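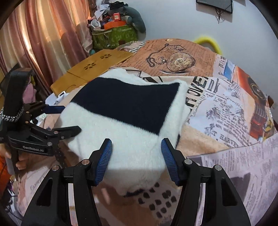

Two grippers, one fuzzy fleece, one very busy bedsheet.

Does the background matter this much when you're recording folding demos?

Posted by Zeretti, 12 October 2022

I'm collecting handheld gripper demos of folding clothes, for a policy that will someday fold laundry so I can go back to ignoring it. So far I have 697 episodes, nearly all on the same bed with the same newspaper-print sheet. My friend Ninh looked at a few and said the model will learn to read the headlines before it learns to find a sleeve. Do I need a plain sheet and a do-over, or can I keep what I've got? I'd rather not fold anything 697 more times.

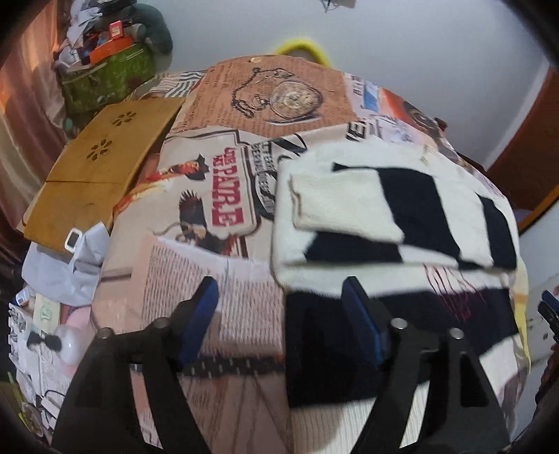 Knit sweater on the same sheet, sleeve folded across.

Tullcombe

Keep them. The print isn't the trouble, the sameness is. If every episode has that pocket watch at the back of the bed, the model may happily use it as a landmark, and then you change the sheets and it's lost. Record another 900 spread over different covers, a table, the floor if your knees allow, and mix them in. Hold one cover out completely and test on that.

I'd worry more about the clothes. Dark bands on white are easy to spot against almost anything. Try a beige shirt on that sheet and see if you can find the hem yourself — if you can't, don't expect much from the model. Also toss any episode where you had to grope for the edge off camera. I kept 14 of those in my May set and got a policy that gropes beautifully.

Zovotik

just use a white sheet. worked for me

Lenni Ikonen

White sheet plus white fleece is its own adventure, Zovotik. Otherwise I agree with Tullcombe, except I'd start smaller: 23 episodes on a new surface, retrain, look at where it fails, then decide how much of your life to spend on this. And write down which cover each episode used. You will think you'll remember.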